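Shelf Placement with a Five-Fingered Hand: Final Report
Project Plosell, Robot Software Lab course

1. Goal

Our project was to write the software that lets a robot arm with a five-fingered hand put fruit on a shelf and leave the fruit already there alone. We did not build any hardware. The arm driver and the hand driver were given to us at the start of the course. Our part was the perception node, the placement planner and the tool we used to go through recorded runs.

2. System overview

The code is split into three packages. Serken takes the head camera picture and returns a list of objects with a position and a rough size for each. Mazza takes that list, picks a free spot on the shelf and plans the arm path. Gokis is the log viewer. It plays back the camera picture next to the planned hand position, so we could see where the two disagreed.

The shelf is modeled as a set of flat boxes, one for the top surface and one for each cubby. We measured it by hand and typed the numbers into a config file. The fruit is not modeled in advance. Serken fits an ellipsoid to whatever it finds above a board.

3. Placement on the top shelf

Mazza scores every point on a grid over the top surface. A point loses score if it is near another object, near the front edge, or in a place where the fingers would hit something. The best point wins and the path is planned backward from it.
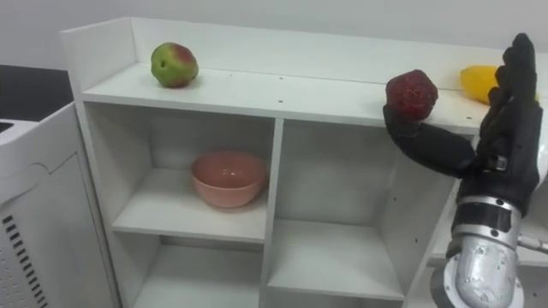

Figure 1. The hand at top shelf height with the red fruit on the thumb.

The thumb caused us more work than the other four fingers together. Our first collision model treated the hand as one box, and the planner refused most of the shelf. We replaced the box with 7 capsules, which follow the fingers and palm much more closely. Planning got slower, but the planner stopped rejecting spots that were clearly reachable.

The second problem was occlusion. When the hand is raised over the shelf it covers part of the view, and Serken dropped any object it could not see well. Mazza then thought that part of the shelf was free. We changed Serken to keep an object in the list for 50 frames after it was last seen, unless the place where it should be is in clear view and has nothing in it.

4. Cubbies

A cubby is harder than the top surface because the hand has boards on every side except the front. We use the same grid scoring, but the path has to come in straight from the front for the last part. The free space check runs on each cubby separately. 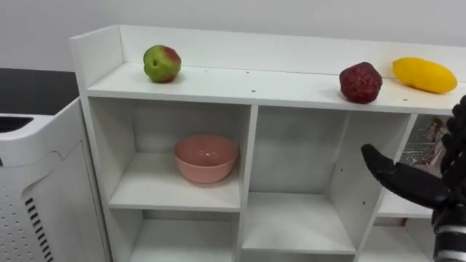

White boards against a white wall gave the depth estimate very little to work with. Edges moved between frames, and a divider could shift far enough that the planner saw a gap too narrow for the hand. We stopped estimating the boards from the picture. The camera now only finds the left side panel and the front edge of the top surface, and the rest comes from the config file. This works as long as the shelf is not changed.

Packaged items with shiny wrappers are still a weak point. Serken often splits one package into two objects or merges a cluster into one. For planning, a merged cluster is safe because the space is marked as taken either way. A split is worse when one of the halves disappears.

5. Tuning

We labeled 3,000 frames in Gokis to set the detection threshold. We also wrote 22 replay tests that run the planner on saved object lists without the robot. Any change to the scoring had to pass all of them before we ran it on the arm.

6. Open issues

The grid spacing is fixed and should depend on object size. The planner does not know how an object sits on the hand, so it uses the same release motion for everything. The config file has to be measured again for any new shelf, and a short calibration routine would be the first thing to add.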